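Muvar sim kitchen pack + the Endus grasp method, quick review

Posted 6 April 2018

Short version: good method, so-so docs, buy (well, download) it if you already have a decent graphics card. Long version below, typed between runs so forgive the mess.

What it is. Muvar is a simulator add-on, kitchen scenes and food props, two arms with full fingered hands. Endus is the training method that ships with it. Idea is simple enough. You give it a few demos of a grasp, it copies them onto slightly shifted scenes, throws away the copies that drop the thing, trains on what's left. The paper claims you can go from 60 demos to a policy that works. I wanted to see if that held up on our own machine, with our own bad demos.

Setup took most of an afternoon. Installer wants an older driver than the one I had. Readme says otherwise. Readme is wrong. Once past that it was fine, scenes load fast, colours are nice, physics doesn't explode much. Fruit used to slide through fingers in the Kirkegaard pack I had before, havent seen that once here.

My test: pick up the fruit from the board, put it on the plate. Right hand does the work. 60 demos recorded by me with the glove, some of them pretty ugly. Let Endus grow those to 1000 overnight, trained, then ran 200 trials with the props shuffled each time.

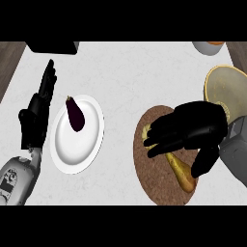

Muvar kitchen scene, right hand over the pear, eggplant on the plate.

Result: 164 of 200 on the pear. Same network trained on just my 60 raw demos got 71. So the growing step is doing real work, which was my main question. Took about 2 hours to train on one card, very reasonable.

Where it fails. Mostly the approach. Hand comes in a bit low, a finger bumps the fruit, fruit rolls, policy has no clue what to do next. Endus throws out every copy that goes wrong, so the training set has zero recoveries in it. I put in a few demos by hand where I bumped the pear and fixed it, and that helped a little, didn't rerun the full 200 though so no number for you.

Other thing, narrow end vs fat end. It likes to grab by the neck becuase that's how I did it in most demos. Fair enough. But turn the pear the other way and it still goes hunting for the neck with a wrist angle I wouldn't wish on anybody. More variety in the demos is the fix I guess. Manual says nothing on it.

Gripes:
Two arms, but the sample task only trains one. The left is held still the whole time. Two-handed tasks are "planned".
Log files are enormous. Watch your disk.
Textures on the marble counter are lovely, lighting options are not. One soft light, take it or leave it. If you're hoping to move to a real camera later you'll want to add your own.
Success check is too generous out of the box. Fruit resting on the rim of the plate counts. I tightened it, and my numbers above use the tight version.

Not tested: real hardware. Clakholm put up some transfer results on their page and they look okay, but their counter setup is very close to the sim one so I'd be careful reading much into it.

Compared to Kirkegaard: better contact, better food props, worse docs by a mile. Kirkegaard still wins if all you need is a two-finger gripper and boxes.

Would I keep using it? Yeah. Already set up the eggplant task for tonight. 4 out of 5, would be 4.5 with a readme that matched the installer.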